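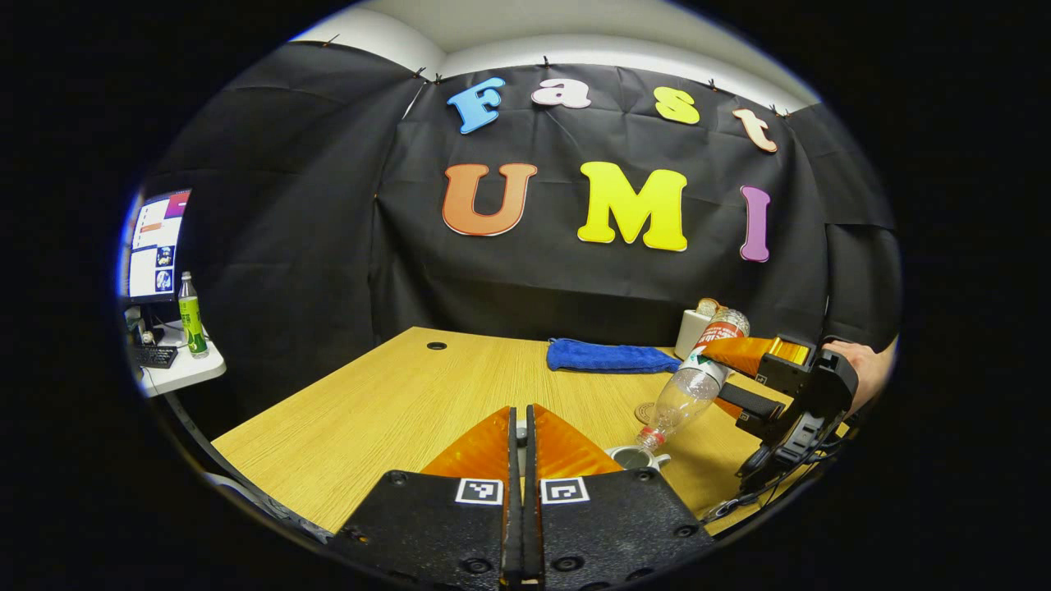 Ticket 162, reopened. Hello again from the Flosimdale shared workshop, and thank you to whoever at Fornura answered me so quickly last time, I really did read every word! The trouble is still with the pair of hand-held grippers I put together from the Floline parts. The left one loses track of itself partway through a recording, and the right one never does. I've been using the pouring job as my test, with the clear bottle tipped over the little white cup, because it keeps one gripper tilted for a good long while and gives the other one nothing to do but wait.

What I've tried so far, with apologies for the length:

Reprinted both marker squares for the left fingers and stuck them down again, nice and flat. No change.

Swapped the two cables. The fault stayed with the left gripper, so I think we can let the cables off the hook.

Went back to firmware 71 as you suggested. It did seem a bit happier, and I got 6 good recordings in a row before it dropped out again (I'd already started celebrating, which was silly of me).

Loosened and retightened the finger plates. One bolt had been done up much harder than its neighbors, and I'm fairly sure that was my own doing back in December, when I was in a hurry to get the thing finished before supper.

Since evening out the bolts I've run 18 recordings and had one dropout, right near the end. That's so much better than before, but I'd love to get it to none. Could the plate have taken a slight bend? I can send it over to the Trujillo counter if you'd like a look at it, or order a new one if that's simpler for you.

Please leave the ticket open for now. I'm at the bench most evenings after seven and happy to try anything.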